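# La vallée où l'on éteint les lampes

Le train arrive à Fevia un peu après quatre heures, et déjà la lumière baisse derrière la colline. Sur le quai, il y a un panneau qui demande aux voyageurs de ne pas utiliser de lampe blanche après la tombée du soir. Je l'ai lu deux fois, parce que je pensais avoir mal compris. Mais c'est bien cela : dans cette vallée, on protège la nuit comme ailleurs on protège un lac ou une forêt.

Je suis venue pour marcher dans l'obscurité. Le sentier s'appelle Drarkness, un nom que les habitants prononcent avec sérieux et que les visiteurs prononcent en riant. Il part de la dernière maison du village, monte jusqu'au plateau et redescend vers l'auberge Rallis, onze kilomètres plus loin. On le fait sans lampe de front, en petit groupe, avec un guide qui connaît chaque pierre.

Le départ est à 21 heures en été, beaucoup plus tôt dès que l'automne commence. On nous a demandé de laisser les téléphones dans un casier. J'ai obéi avec un peu de mauvaise humeur, je l'avoue, car je comptais prendre des notes. J'ai donc écrit cet article le lendemain, de mémoire, et il est possible que certaines choses soient dans le désordre.
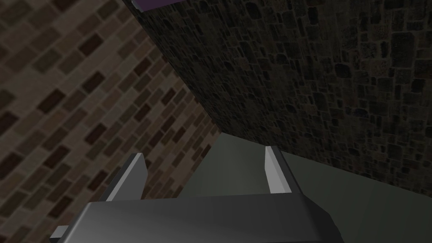

## Les premiers pas

Pendant le premier quart d'heure, je n'ai rien vu. J'entendais les chaussures de la personne devant moi et je posais mes pieds où je supposais qu'elle avait posé les siens. Le guide parlait peu. Il disait « racine », « marche », « à gauche », et le mot passait de bouche en bouche jusqu'à la fin de la file.

Puis les yeux s'habituent. On m'avait expliqué qu'il faut presque 28 minutes pour que le regard s'installe vraiment dans le noir, et je n'ai pas pu vérifier, puisque ma montre était aussi dans le casier. Mais à un certain moment le chemin est devenu gris clair entre deux masses plus sombres, et j'ai vu que les masses étaient des genévriers. Plus haut, j'ai distingué le mur de pierre sèche qui accompagne le sentier jusqu'au plateau.

L'odeur change aussi avec la montée. En bas c'est le foin et la fumée de bois, ensuite la résine, et tout en haut il reste seulement un air froid qui sent un peu le fer. Je ne sais pas si la nuit rend le nez plus attentif. Dans la journée, j'ai refait le même début de chemin et je n'ai presque rien senti.

## Sur le plateau

Le plateau se trouve à 442 mètres au-dessus du village. C'est peu pour une montagne, et un randonneur habitué le trouvera facile. Il y a là un grand cercle d'herbe rase où l'on s'allonge sur des couvertures de laine, portées par le guide et son âne.

Nous sommes restés couchés longtemps. La Voie lactée passait exactement au-dessus de la crête, et elle était plus épaisse que dans mon souvenir d'enfance. Le guide a montré les constellations avec le bras, sans laser, ce qui oblige chacun à se rapprocher pour comprendre la direction. Un couple de retraités se disputait doucement sur la place de Cassiopée. Ils avaient tort tous les deux.

Il raconte aussi les histoires d'ici - celle du berger qui comptait ses brebis par les étoiles, celle de la cloche qu'on sonnait les soirs de brouillard. J'ai préféré la deuxième. La cloche existe encore, on la voit dans la petite chapelle en face de la gare, et on la sonne toujours le jeudi quand le temps est bouché, même si plus aucun troupeau ne rentre à cette heure.

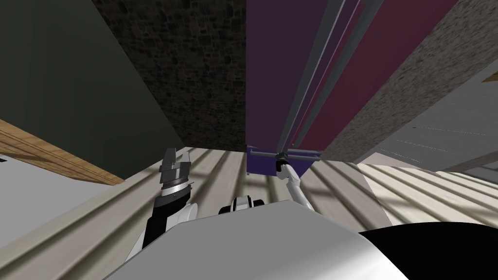
La descente est la partie la plus délicate. Les genoux travaillent beaucoup, et le sol devient glissant près du ruisseau. J'ai pris le bras de ma voisine sans lui demander, elle a pris celui du suivant, et nous sommes arrivés à l'auberge en chaîne, comme des écoliers. À l'intérieur, il y avait des bougies et une soupe aux pois cassés. La première flamme m'a fait mal aux yeux.

## Dormir chez Rallis

L'auberge est simple. Les chambres sont petites, les murs épais, et les volets restent ouverts toute la nuit si le client le souhaite. La mienne donnait vers l'est. J'ai voulu dormir tout de suite mais je suis restée à la fenêtre, avec la couverture sur les épaules, jusqu'à ce que la lune se lève derrière les sapins.

Au petit déjeuner, on sert un pain noir aux noix et une confiture de sorbier assez amère. Il faut la goûter avec le fromage frais, jamais seule. Pour le retour à Fevia, on peut reprendre le sentier en plein jour ou attendre le minibus, qui passe à dix heures.

## Renseignements pratiques

**La marche.** Elle coûte 90 euros par personne, avec la soupe, la nuit et le petit déjeuner. Il est prudent de réserver, surtout en juillet. Si le ciel est couvert, la sortie est maintenue ; on annule seulement en cas d'orage.

**L'équipement.** Des chaussures montantes déjà portées, un bonnet même en été, et des vêtements sans bandes réfléchissantes.

**Avec des enfants.** La boucle de Drirkness, plus courte et presque plate, fait le tour de l'étang et revient au village. Elle se parcourt au crépuscule, et les grenouilles y font un bruit considérable.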